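From: Han-gyeol Oh
To: Ternau Walkers list
Date: Aug 27, 2019
Subject: Re: bus to Ferberg in October

Joo wrote:
> Is the coach still on for the Ferberg walk? I heard
> the price went up again.

It is still on. Watitz Coaches quoted 895 for the day, up 70 from last year. We need 18 people signed up before I pay the deposit.
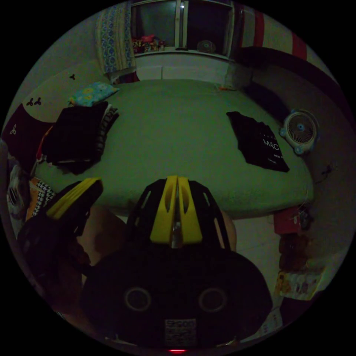 The bus leaves from the Ternau library lot and drops us at the lower trailhead. The upper one is closed while they fix the road.

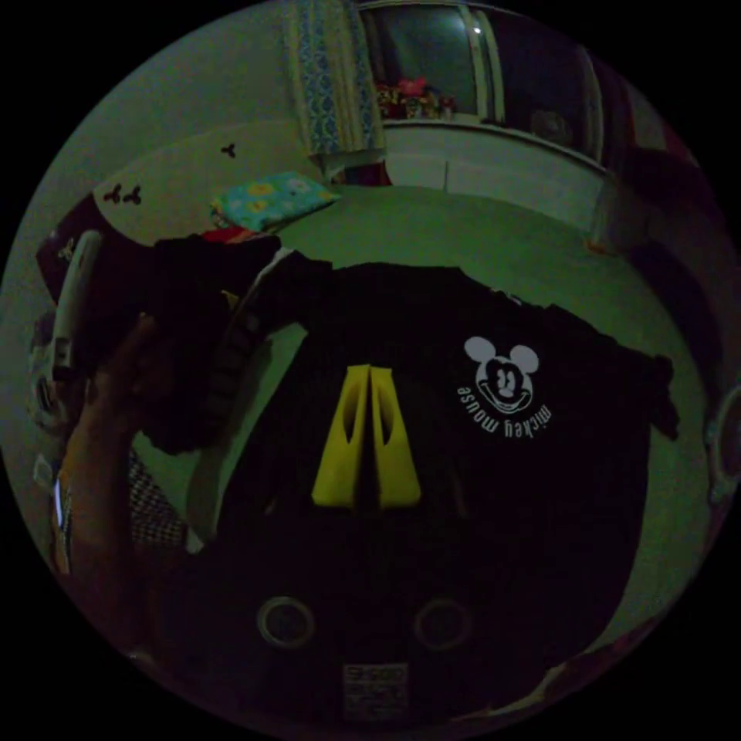

That makes the walk longer, and the first climb is steep. Bring water. The tap by the chapel has been shut off.

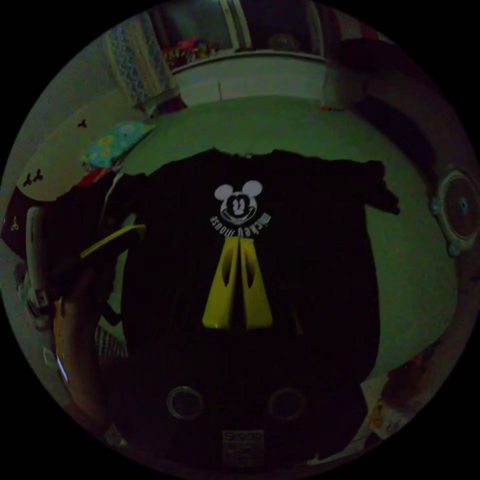
Lunch is on your own. The cafe will take a group order if I send it in ahead of time, so write to me if you want soup.
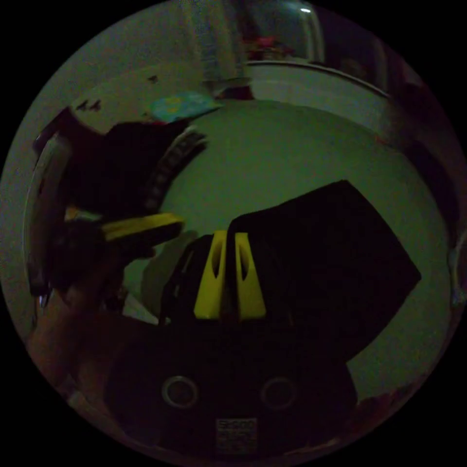 Joo asked later whether people could pay on the bus. Cash is fine, but I need names first. If you have to drop out, tell me early and I will offer your seat to the next person.

Han-gyeol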